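Folding clothes on a bed

Folding on the bed is the habit of using a made (or half-made) bed as a work surface for laundry, and I'll admit I'm biased, having done it my whole adult life. You get lots of room, it's soft, and nothing slides off unless the cat is involved. A plain pale sheet helps, with a dark top showing up nicely against it.

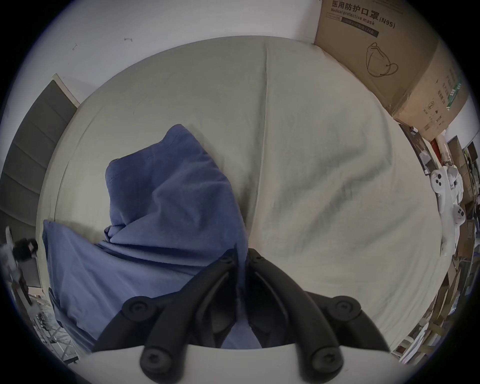
Smoothing

Lay the garment down, find the hem, and pull the edge straight before you fold anything. Wrinkles in the sheet don't matter much – wrinkles in the cloth do, and I always chase them toward the hem with a flat palm.
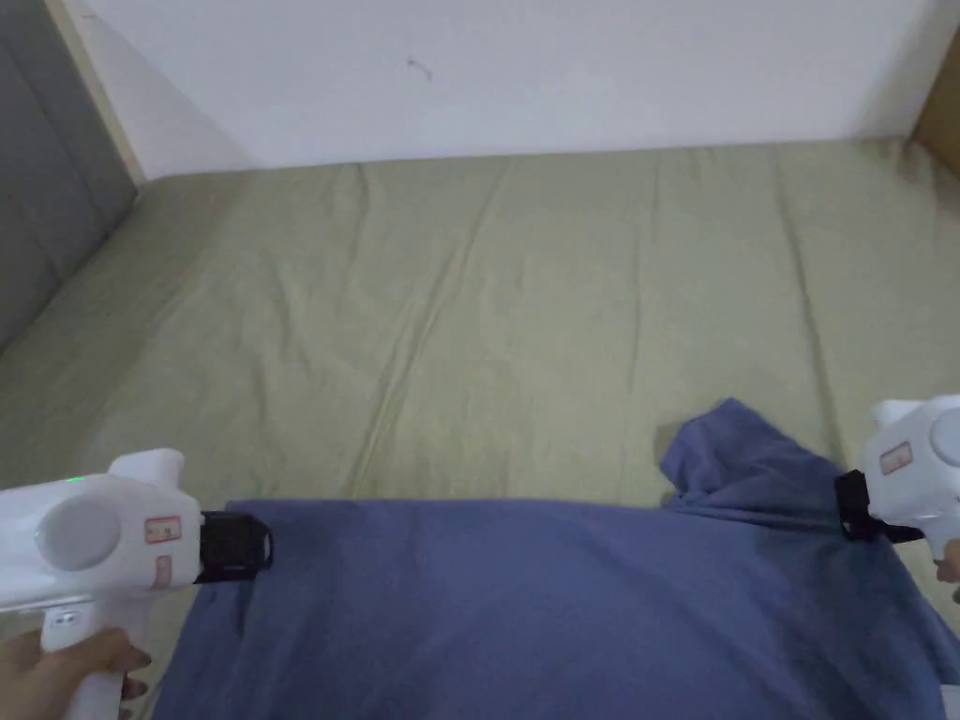 Kumudini Bhuiyan wrote in to say that she pulls from the shoulders first and leaves the hem for last, and that her T-shirts come out squarer for it. I tried her way in March and went back to mine!

Bed or table

The Mevura laundry forum has a thread on this with 109 replies, and it gets heated. Table people like a hard crease. Bed people (hello) like not bending over so much, though that depends on your mattress.

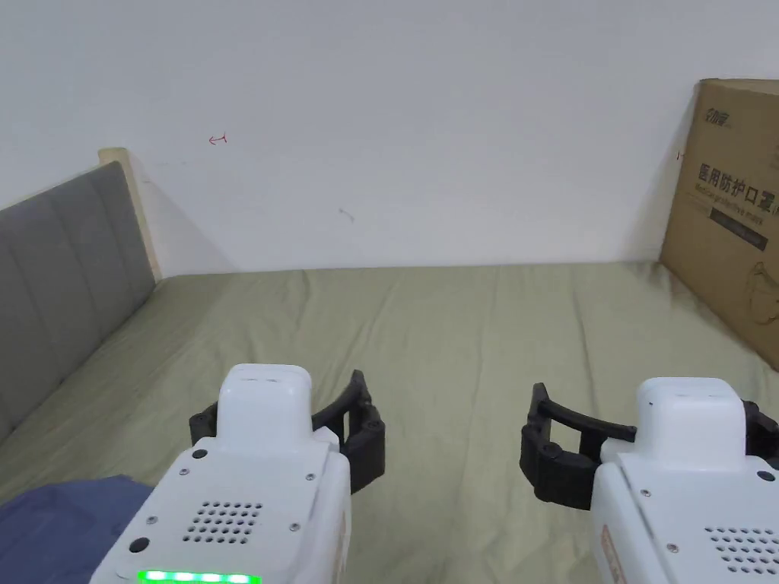 Should the bed be made first? A fitted sheet pulled tight is plenty, and a thick comforter just makes the folds sink.

Leaving it for later

Most of us have dropped a shirt on the bed, meaning to get to it, and then slept next to it. Ingeborg Mösli calls this "the second hamper," and I've used the phrase ever since – fold it or hang it before dinner, I say.
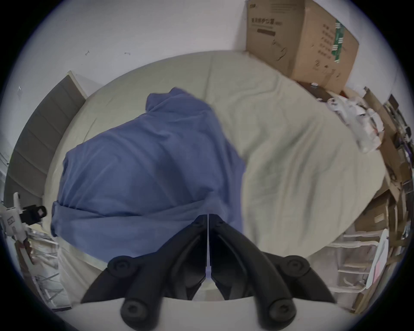 Blue cloth on the bed, still unfolded.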